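Encore un communiqué

Vendredi, donc, nouvelle rencontre bilatérale, nouvelle poignée de main, nouveau communiqué. J'ai lu celui-ci en entier, ce qui m'a pris moins de temps que mon café : 2141 mots dans la version française, dont le mot « dialogue » à peu près partout et le mot « frontière » une seule fois, dans une subordonnée.

On nous parle depuis octobre de « l'esprit de Womutden ». Je veux bien, mais j'aimerais qu'on me dise ce qu'il a produit, cet esprit. Sept réunions d'experts, un groupe de contact, une ligne téléphonique directe dont personne n'a confirmé qu'elle sonnait. Sur le fond, les deux délégations campent exactement là où elles campaient avant le sommet. L'une veut que l'autre reconnaisse le tracé, l'autre veut qu'on parle d'abord des droits de douane, et les deux se félicitent d'avoir « progressé dans la compréhension mutuelle ».
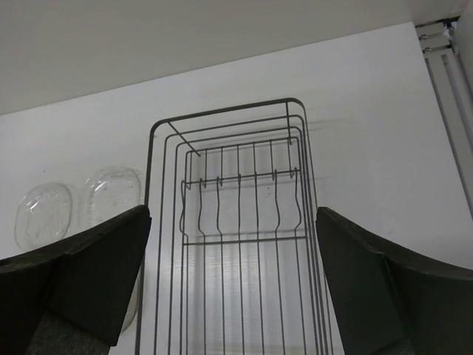 Le vocabulaire diplomatique a ceci de pratique qu'il ne s'use pas. « Échanges francs » veut dire qu'on s'est disputé. « Constructifs », qu'on ne s'est pas levé de table. Quant à la « feuille de route », relisez-la article par article : elle me fait penser à cet égouttoir en fil de métal gris, avec un gros rebord bien solide et puis, en dessous, trois fils minces et beaucoup d'air. Le rebord, c'est le préambule. L'eau passe au travers, et les engagements aussi. L'article 8, celui que tout le monde cite, prévoit que les parties « envisageront l'opportunité » d'un calendrier. Envisager l'opportunité ! J'ai essayé la formule à la maison pour la vaisselle, ça a été mal reçu.

L'institut Plodard, dans sa note hebdomadaire, y voit un « signal encourageant ». C'est le même institut qui voyait un signal encourageant l'an dernier, trois semaines avant le rappel des ambassadeurs. Je ne dis pas qu'ils se trompent toujours. Je dis que je n'ai pas encore lu chez eux un signal décourageant, et que ça finit par poser question.

La fondation Abbasi est plus prudente. Elle note que le programme Faster, censé accélérer le passage des camions au poste commun, a traité 1295 dossiers depuis son lancement. Présenté comme ça, c'est un chiffre. Rapporté à quoi ? La note ne donne ni le nombre de demandes déposées, ni les délais d'avant. J'ai cherché dans les annexes, j'y ai surtout trouvé des organigrammes.

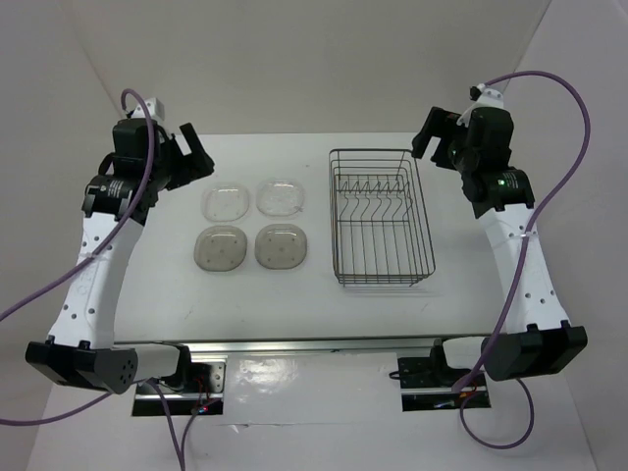 Un égouttoir et quatre pièces en plastique sur une table blanche.

On va me répondre que parler vaut mieux que se taire. Sans doute. Mais il y a une façon de parler qui sert surtout à gagner du temps, et je remarque que les deux capitales ont chacune un scrutin à passer avant l'hiver. Aucune n'a intérêt à céder quoi que ce soit d'ici là, et aucune n'a intérêt à avoir l'air de bloquer. Un communiqué de 2141 mots règle très bien ce problème-là.

La prochaine session est annoncée « dans les meilleurs délais ». Si une date tombe, je la mettrai ici, avec la liste des participants. Les commentaires sont ouverts, merci de rester polis, la dernière fois j'ai dû en supprimer.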